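Ticket 459 – Open day demo station, simulated room does not run smoothly
Product: Trendura viewer, installed at Trindudport
Opened by: Vilém Skála
Assigned to: Svatopluk Skála
Priority: high until the open day in March, then normal

Problem as reported
During the rehearsal for the open day, the visitor screen stopped for several seconds each time the operator changed from the room view to the gripper view. The robot arms in the simulation continued to move, but the visitors would see only the old picture. After the change the sound from the headset was also late. We had 26 visitors announced from the Bednárik school, so I ask for help before they come.

What I tried already
I restarted the viewer and the computer. No difference.
I changed the network cable to the second computer. No difference.
I closed the recording program. The stop became shorter, but it was still there.

Please find the two views attached, the room view first and then the gripper view.

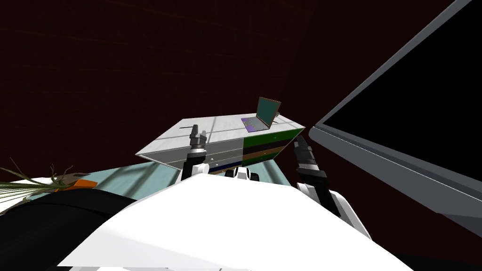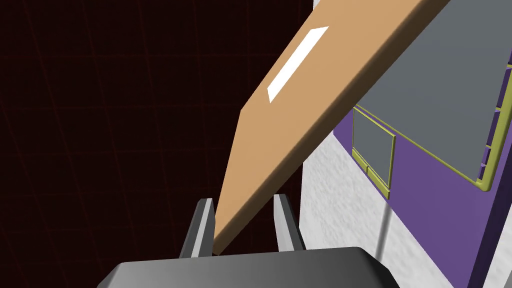 Reply from Svatopluk, 10:40
Thank you for the good report. I believe the robot itself is fine and the problem is in how the viewer loads the surfaces of the room. When you change the view, Trendura throws away everything it has prepared and prepares it again from zero. The marbled desk top with its reflections is expensive for the graphics card, and the rough white wall behind the board is probably the second expensive thing. Please open the Plimisard settings, set "keep surfaces between views" to on, and set reflections to low. Then change the view 10 times and write me how many times it stops.

Reply from Vilém, 11:25
I did as you wrote. It stopped two times from 10, and both stops were short. With reflections on low the desk looks more flat, but I think visitors will not be sorry for it. One more question – the background wall has thin reddish lines in both views. Is this a fault of the card?

Reply from Svatopluk, 11:50
No, the lines come with the room file and they are on my computer also. You can leave them. For the two stops that remain, please start the viewer in the gripper view and wait around a minute before you open the room view. Do it in this order every time, also after lunch if the computer was sleeping.

Reply from Vilém, 14:15
With this order there were no stops in the second rehearsal. The late sound is also gone. I wrote the order on a paper and fixed it next to the operator's keyboard, so that the colleague who takes the afternoon group can follow it.

Update after the open day
All groups saw the demonstration. In the last group the viewer stopped one time, after somebody from our side put reflections back to high to show the desk nicer. We set it to low again and continued. The teacher from Bednárik asked if the children can drive the arms themselves next year. I answered that I will ask.

Status: solved with workaround. Svatopluk will report the loading of surfaces to the Trendura developers and add their answer to this ticket. Please do not close it before.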